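Pledow evening kitchen course
Handout 2: fruit and veg on a tray, and what to do with it before you pick up a knife

Last time I rattled on for so long about knives that we hardly touched the shopping, so I'm starting with that. Please have a read before you come, and bring an apron. The Caron room has a few spare ones but they're all enormous.

Sorting first

I always put everything out on a tray before I cook. My gran did it on a tea towel, I do it on a tray with a bit of a lip so the tomatoes can't make a run for it. You can see what you've got, you can see what wants eating today, and you stop finding half a courgette behind the milk in June.

Put things that roll against the sides. Cut pieces go where you can see the cut face, as that's the bit that changes fastest. Small things like cherry tomatoes and baby potatoes get lost under the bigger ones, so move them about as you go!

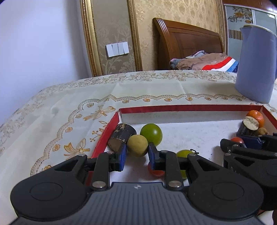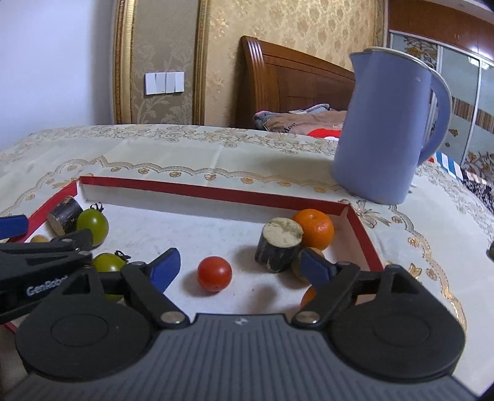 Mixed trays, with cut pieces in among the whole fruit

Aubergine

Lots of questions about this one. Once it's cut, the flesh starts to brown, and people throw it out thinking it's gone off. It hasn't. If it still feels firm and smells of nothing much, shave off the brown and carry on. Slimy or sour, bin it. Scuffs on the skin don't bother me in the least.

Do you need to salt it? I used to, religiously, and then I got lazy and couldn't taste any difference in a stew. For frying I still do it, half an hour in a colander, then pat it with kitchen paper. Salted slices seem to drink less oil (my own frying pan is the only evidence I can offer you).

Cut it last if you can. Thick chunks for roasting, and give them room — a crowded tin just steams them and you get grey sponge.

Tomatoes, red and green

Keep them out of the fridge until they're ripe. After that, a day or two in the cold does them no great harm, but take them out an hour before you eat them.

Green ones come in two sorts. There are varieties that stay green when ripe, and there are ordinary ones that simply haven't got there yet. Give it a gentle squeeze. If it gives a little, it's probably the first sort and you can slice it into a salad. Rock hard means chutney, or leave it in a bowl with a banana and wait. We'll be making the Jalov chutney in the second half, so hard ones are very welcome.

Mandarins and other citrus

Heavy for their size, that's all I go by. A loose, puffy peel often means a dry inside. Zest before you squeeze, not after (I still get this wrong when I'm talking).

Potatoes

Store them away from the light and don't wash them until you want them. Small ones can be cooked in their skins. Any that have gone green go in the bin, please, and that rule is for potatoes only, don't come at me with a green tomato.

For next time

Sort out whatever is in your own kitchen onto a tray and jot down what you'd use first. Bring the list to room 204, through the Pikent entrance. Jars with lids too, if you have any.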